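Clothes bank moves to Vesine Road

The clothes bank behind the Ernville library has closed and will reopen on Vesine Road in February. The new site is the old Ostrowski shoe shop, two doors down from the post office. The lease is for 12 months and the rent is lower than we were paying before, mainly because the upstairs rooms are not included.

Until the move is finished we can't take donations at either address. Please don't leave bags outside the library. Seven were left by the bins over the holidays and everything in them was soaked through and had to go to the tip.

When we open again, we will need men's trousers and jeans more than anything else, in all sizes but mostly 32 to 36 waist. Children's coats are also short. We have plenty of women's tops and enough baby clothes to last until summer, so please hold on to those for now or try the Emell shop on the high street, which takes them all year round.

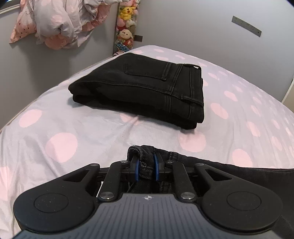 Black jeans, held at the waistband.

Check trousers before you bring them in. A missing button is fine, as we have a tin of spares, but a broken zip usually means the pair can't be used. Empty the pockets as well – last year we handed back 10 sets of keys and one passport. Shoes should be tied together in pairs. Bedding and curtains can't be accepted at the new site, as there is nowhere to store them.

Opening hours will be 10 to 12 in the mornings, with one evening session a week from 7. The evening has still to be fixed and will be put up on the shop door. There is a loading bay at the back for anyone coming by car, reached from the lane and not from Vesine Road itself. The number 59 bus stops opposite.

We still need shelving. Metal racks are best, up to two metres high, and we can collect within the town. We also need hangers with clips for skirts and trousers. Plain wire hangers are no use to us.

If you can offer any of these, leave a note at the library desk with your phone number and a time to ring.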